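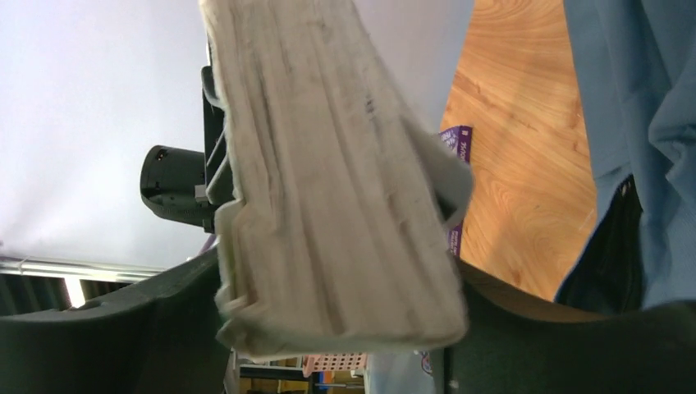

Gendora -- automation planning, Pradton site
Friday, June 9, 2023

Equipment gallery: soft-goods handling

The Pradton budget covers 4 gripper stations, with quotes due from Waline and Fodor in August. Fingers are priced separately from arms -- allow for a spare pair per station.

Creased, cloth-like material between two dark fingers, with a wood-grain surface behind. Both bids must list finger width, opening range and replacement cost. Budget line 3273.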